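## 4. Using the Day Pass and the Audio Walk

Your Rosley day pass covers the riverside tram, the hill steps and the 33 stops of the audio walk. Set it up before you leave the hotel, while you still have Wi-Fi and patience.

1. Open the app and tap **Add Pass**.
2. Type in the code printed on your receipt. The letter O and the zero look identical, so try both.
3. Choose **Bratden Old Quarter** as your starting point.
4. Download the map (92 MB). Signal in the Old Quarter comes and goes, mostly goes.
5. Tap **Start Day** when you board your first tram. The pass runs until midnight, however late you started.

**Note:** Stop 26 is a fountain. It is switched off in October, but the narrator will go on admiring it for 4 minutes. Press **Skip** if you feel silly.

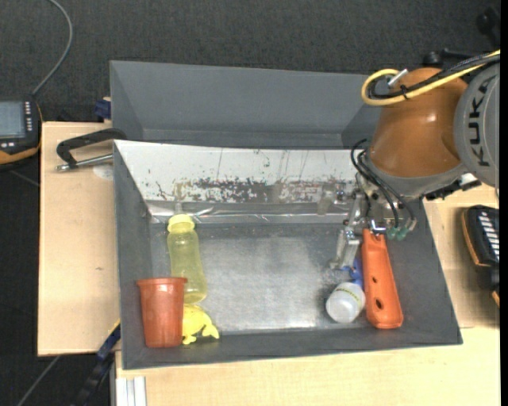
**Can two people share one pass?**

Each traveler needs a separate pass, though two people can listen to the walk on one phone with a pair of earphones and some good will.

**Caution:** The hill steps are steep and the handrail stops halfway up – the audio does not mention this. Pause the walk before you climb.

6. To end early, tap **Finish**. Unused hours are not refunded.
7. If the map freezes, close the app and open it again at the next tram stop.

Section 5 covers the ferry, including what to do when it leaves without you.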